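Duvard Home Notes
Tips: Hanging and Moving Small Framed Pictures
Posted 22/09/2018

Most damage to framed pictures happens off the wall. Frames get leaned on things, stacked face down, wrapped in newspaper and carried two at a time. These notes cover the usual jobs with light frames, the kind you can lift with one hand. Mirrors and anything heavy need different hardware.

Before you hang

Turn the frame over and push gently on the backing. If it moves, the tabs or staples are loose. Bend the tabs down again with the flat side of a butter knife. Replace missing staples with framer's points, sold in small boxes at any craft store. One box will last years.

Look at the hanger. Sawtooth hangers are fine for light frames, but check both nails. If one has worked out of the wood, move the whole hanger a little to the side and start new holes. Glue in the old holes does not hold for long.

Stick a felt dot on each lower corner of the back. They keep the frame from marking the paint and they stop it from sliding crooked every time a door is shut.

Cleaning the glass

Never spray the glass. The liquid runs down under the lip of the frame and wicks up into the mat, and a stained mat can't be cleaned. Spray the cloth, wipe from the middle outward, and stop short of the edge. Do the edge with a dry corner of the cloth. Acrylic scratches easily, so use plain water and a soft cotton rag on it. Old T-shirts work. Paper towels don't.

Black frames show every fingerprint. A barely damp cloth followed by a dry one is enough. Furniture polish leaves a film that collects dust.

Working on a table

Clear a table before you start and lay down a folded towel if the top is bare wood. Grit under a frame will scratch both. Keep screws and hooks in a saucer.

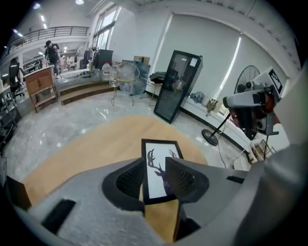
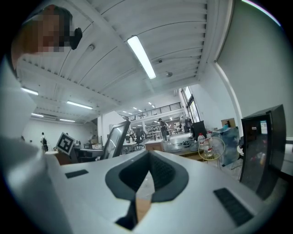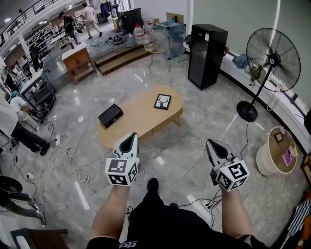

On the subject of towels, Begović wrote in to say that a yoga mat is better, and that a towel slides on a polished top as soon as you lean on the frame to press the points in. A bath mat with a rubber back would do the same job, according to the same letter, but test it first on a spot that doesn't show, as some rubber leaves a mark on varnish.

Finding the height

Cut a piece of paper to the size of the frame and tape it to the wall with painter's tape. Leave it up for a day. Move it if it bothers you. When it looks right, measure from the top of the frame down to the hanger, mark that distance on the paper, and drive the nail straight through. Tear the paper away.

Over a sofa, leave a hand's width or a bit more between the top of the cushions and the frame. In a hallway, go higher than you think, or shoulders will knock it.

Storing frames

Stand them on edge, never flat in a pile. Face them glass to glass and back to back, with cardboard between. A closet shelf is better than a basement or an attic. If you change pictures with the season, do it in October before the heat goes on, and check the mats for ripples while you have them out.

Label the top edge of each one with masking tape. Take the tape off within 30 days if the frame is painted, or use a tie-on tag.

Next page: Filling nail holes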